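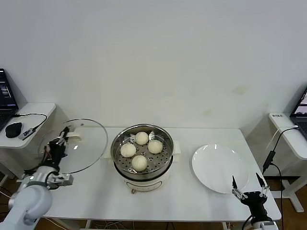 Steamer on the white table, lid off, buns still on the tray. Plate's on the right.

17 Feb 2025
Logged by Tanvir Wijesinghe

Ticket 339 -- buns soggy on top, gummy underneath

Unit: small white steamer, the one with the knob low on the front. Steel tray on top, glass lid.

Problem: tops come out pitted and wet. Bottoms stick to the tray and tear. Same thing 3 batches running. Dough is the Gumede mix, frozen, from the 1,000 g bag.

Tried so far:
- Less water in the pot. No change, and it nearly boiled dry.
- Knob down a notch. Tops a bit better, middles raw. Back up again.
- Fewer buns. Four on the tray now, spaced out in a diamond so they dont touch. Sides are fine this way, leave it.
- Thawed the dough 50 minutes first. Helped the middles. Keeping that.
- Wiped the lid halfway thru. Lost all the steam, buns sank. Don't.

Next: cloth under the lid, knotted on top so it stays clear of the base. Paper squares under each bun. Lift lid straight up and off to the side, don't tip it over the tray -- drips are probaly most of the pitting.

Tray holes checked, not blocked. Not a fault with the pot as far as I can tell. Leaving open till the cloth batch is done.

Comments

Chaminda Pramanik: had this with the Musum one in August. Cloth fixed the tops, paper fixed the bottoms. Oil the paper a little.

sturkness_kitchen: turn it off and wait a few min before you lift the lid, mine collapse otherwise

Tanvir Wijesinghe: ok will add the wait. Which side of the paper gets the oil?

Chaminda Pramanik: bun side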